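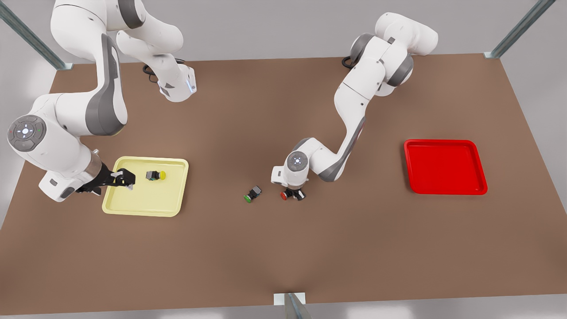
Flotisberg two-arm sorting cell, simulated view

Flotisberg sorting cell: trays, capped blocks and the grip fault

Brarbridge > Simulation kits > Two-arm cells
Updated 02/11/2019

I've sold this kit since May and I still love it (two arms, a yellow tray, a red tray, capped blocks to sort, and you can have it running before lunch!), but there's a fault you should know about before you order.

In version 22 the right arm can lose its grip limit after a stop. You press stop, you press resume, and the fingers close with no force cap at all. Mine was set to 70 and the log said 230, which made me sit up a bit. In simulation all you lose is a run. Copy the same settings across to a real cell, though, and that's somebody's hand, so please don't do it until you've patched.

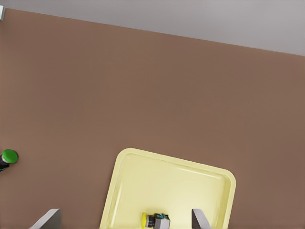
Does the fault affect both arms?
Only the right one. The left arm reads its limit from a separate file, and that file gets loaded again on resume.

The patch is free and it's on the downloads tab. Put it in, restart the whole cell (a resume won't do it) and check that the grip line in the log shows your own number. I ran 100 stops and resumes on the patched version and the limit held every time, hooray.

Tray lifts are where I'd look first if you're still on the old version, as the fingers have a wide thing to squeeze and the force climbs quickly.
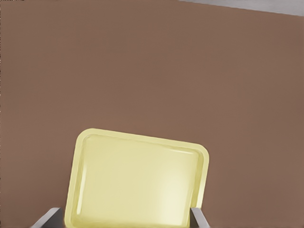 Aparecida Fagundes wrote in to say that her log looked fine after the patch, but the old limit came back when she loaded a saved Trenside project, so she'd like a warning on the load screen as well. Fair point! I've passed it on, and until it's in, save your project again after patching.

Goes with: Gilmartin stop button, Trenside project pack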